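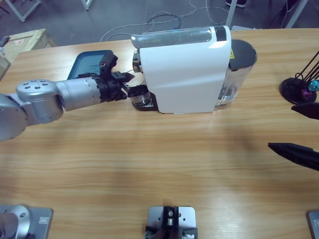
Naledi Kekana
Community Programs Lead, Womalano

Womalano opens its Gukley workshop for a day of coffee and robots

GUKLEY, 10/08/2024 - Womalano opened the doors of its Gukley workshop to the public today, and 109 people came through to watch a two-armed robot work its way around an ordinary capsule coffee machine. We had set out chairs for far fewer! People stood along the back wall, sat on the packing cases and, in a couple of instances, watched the first session through the window until a spot opened up inside.

The open day was the first chance for our neighbors to see Prolent, the project our team has been working on since April. Prolent is all about everyday kitchen jobs: picking up a glass, setting it where it needs to go, choosing a capsule, working a lever that was designed for a human hand. The table is a plain wooden one and the coffee machine is the kind you might have at home. We wanted it that way so that anybody walking in could judge for themselves how well the arms were doing.

Sessions ran on the hour from 9 in the morning, with time in between for questions. An operator stayed beside the table throughout, ready to pause the arms, and visitors were welcome to ask for a step to be repeated. They asked a lot, and the slow approach to the drip tray was the clear favorite (one family stayed for it three times over).
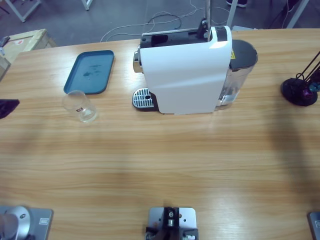
Glassware is the part of Prolent we talk about most in the office, and it was the part visitors wanted to talk about too. A mug would be much easier. A mug is opaque, it has a handle, and it shows up well against pretty much any background. With a clear tumbler standing on pale wood, just in front of the teal tray, the robot has a rim and a few reflections to go on, plus the little red and white label on the side. Several visitors guessed that we had put the label there to help. We hadn't, but we did have a good conversation about whether it makes a difference, and our software team went home with two new tests to run.

The grip itself got plenty of attention. Between sessions we passed around a spare pair of fingers so people could feel their weight and squeeze them onto a paper cup. A retired machinist from up the road spent a long time turning one over in his hands and then gave us a very useful opinion on the fingertips. We are going to try what he suggested.

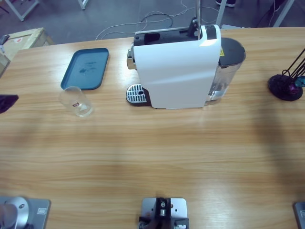

Students from Moodley take the floor

The noon session belonged to a group of 29 students from Moodley High School, who have been following the project in their engineering class. They came with a list of questions and they did not go easy on us. What does the robot do if the glass has been moved? How does it know when to let go? Why start with coffee, when most of them would prefer hot chocolate?

Each student got a turn at setting the table for the next run. Some were kind and left everything within easy reach. Others slid the glass off to an awkward corner and stepped back to see what would happen. One attempt ended with the glass on its side, and the room let out the loudest groan of the day, followed by the loudest cheer when the next try got it onto the grate.
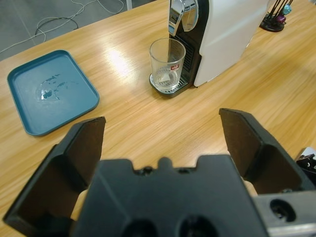
By midafternoon the students had started keeping score on the whiteboard, and several of them came back after lunch with parents and younger brothers and sisters. We have left the scoreboard up. Their teacher has asked for a follow-up visit and we are delighted to say yes.

Womalano is also giving $3,000 to the Moodley engineering class for tools and materials, to be spent however the students decide. They can bring what they build to the workshop and use our benches during the week.

Thank you to everyone who came, and especially to those who stayed to help stack chairs. Anyone who missed the day can ask to be added to the list for the next one at the workshop front desk. School groups should include the number of students and any access needs, and tell us if they would like a hands-on session with the gripper fingers.

Media contact: Naledi Kekana, Community Programs Lead, Womalano, Gukley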